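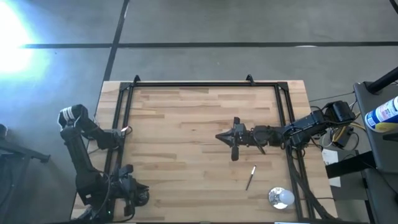
Flonley Governor Orders Release of Withheld Water Authority Records

The Governor of Flonley State, Libor Machala, has directed the management of the Nitora Basin Water Authority to hand over all contract records requested by the state House of Assembly, and has cautioned officials against any attempt to alter or remove files while the legislative inquiry is under way.

The directive was contained in a statement issued in Nitora on 14th October by the Commissioner for Information, Farzana Sivakumar. It followed a complaint by the House Committee on Public Accounts that two written requests to the Authority had gone unanswered.

According to the statement, the Governor has given the Authority's Managing Director, Sabina Liyanage, six working days to comply. Any officer found to have held back documents will be suspended without pay until the inquiry ends.

"The Assembly has a lawful duty to examine how public money was spent, and the Executive will not stand in its way," the statement read. "No official of this government, whatever his or her position, has the authority to refuse a proper request from the House."

The inquiry concerns 12 contracts awarded for the repair of pumping stations and rural supply lines in the Fodor and Ekum districts. Lawmakers opened the investigation after residents of Ekum submitted a petition bearing 3859 signatures, in which they alleged that work certified as complete had never begun in several communities.

The chair of the committee, Oanh Khổng, who represents Fodor East, told members during plenary that the Authority had supplied only a summary of payments. She said the summary did not name the contractors and gave no dates of inspection.

"We asked for the full award letters, the completion certificates and the bank instructions," Khổng said. "What came to this House was one sheet of paper with a covering note. The committee cannot do its work on that basis."

Khổng further alleged that a junior accounts officer who had agreed to testify was transferred from headquarters to a field office shortly after the hearing date was announced. The Governor's statement said the transfer would be reviewed by the Head of Service and that the officer was to be given every protection required to appear before the committee.

In a brief response, the Authority denied that it had obstructed the inquiry. Its legal adviser, Kumudini Navaratnam, said the records were held in more than one office and that staff had needed time to gather them. She described the transfer of the accounts officer as a routine posting approved before the petition reached the Assembly.

"The Managing Director has always been willing to appear," Navaratnam said. "The Authority will comply with the Governor's directive within the period stated."

Opposition members welcomed the order but called for the management team to step aside until the committee reports. The motion was deferred after the Speaker ruled that it should first be considered by the House Business Committee.

Around 700 households in Ekum are reported to depend on water tankers, a service the Authority says it will maintain while the inquiry continues. The committee has scheduled further hearings at the Assembly complex in Nitora and is expected to present its findings to the full House in December.

The statement added that the Governor would receive a copy of the report at the same time as members, and that any recommendation for prosecution would be referred to the Attorney General.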